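How to test the Biltusance grasp simulator before you pay for it

Didura sells Biltusance as a kit for teaching a gripper to pick fruit without touching any real fruit. The sales page says you can go from install to a working grasp over a lunch break. I doubted that, so Jiahui Cai and I worked out a short test you can run during the trial.

1. Install the trial and load the fruit pack. Leave every setting alone. You want to see what the ordinary buyer gets.

2. Pick the pear. Round fruit flatters any gripper, and most demos stick to apples and oranges. A pear with a long neck gives the planner a real choice to make, and a bad one usually shows up early.

3. Open the wrist view and bring the finger in slowly from the side. Look at the skin up close. The freckles and brown marks are nicely done, I'll admit, but good skin tells you nothing about how the fruit behaves when it is squeezed. 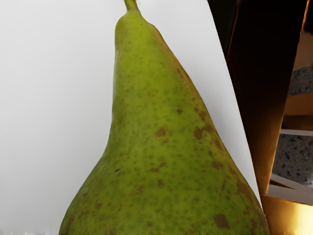 4. Set the grip force to the lowest value and run 45 attempts. Then double it and run them again. If the success rate barely moves, be suspicious. Ours barely moved.

5. Turn off "assist contact". It is on by default, four menus down, and the manual gives it one line. Mahfuz Matubbar found it only after asking support. With it off, our drops went up sharply – make of that what you will.

6. Export the log and check the friction figure for each fruit. If they all match, ask Didura why.

The full licence covers 576 objects. Before you are impressed, count how many you would ever handle. Qianru Xiao went through the list for her packing line and stopped at four.

Keep your logs from both runs. Support will ask for them, and the trial deletes them when it ends.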